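Progress report to the Kutia Fund, November 17, 2019

Hi Meriem – I know you asked for one page, so I'll try to keep the poems out of it and stick to the poetry business.

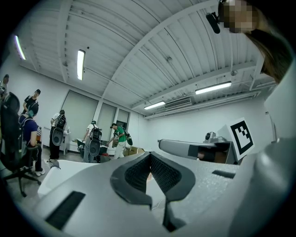

The manuscript is further along than I promised in the spring. I have 41 pages I'd let a stranger read, and the long sequence about my grandmother's ferry crossing is finally in one piece. It used to be in couplets. Fereshteh Heydari read it in one sitting and told me the couplets were holding their breath, so I broke them all up, sulked for a week, and now I think she was right (don't tell her!).

The Moreck reading went ahead in the back of the library. Lộc Đào read first, from his translations, and I followed with four new ones. Two worked. One got a laugh in a place I hadn't planned, and I've left the line alone.

Money: of the $3199 you awarded, $600 went to Fereshteh for her edits and $200 to Lộc for the reading. The rest is untouched apart from 15 dollars in postage, which I'd forgotten to put in the budget. I'd like to move some of the travel line over to printing, if that's allowed. Canden Press quoted me more for the chapbook than they did last year, mostly for the heavier cover. I can live with the lighter one, but I'd love not to.

What's behind: the title. It's still called "Đặng" after the family in the sequence, and Hường Hoàng at Canden worries that people won't know how to ask for it in a shop. I've sent her three others and don't like any of them. The notes at the back aren't written either, and I keep finding reasons to fix commas instead.

Next up is a full reading copy to you and Hường before the end of November, then proofs whenever Canden has a slot. Could you let me know about the printing money before then? Email is best, I'm terrible with the phone.

Toàn Dương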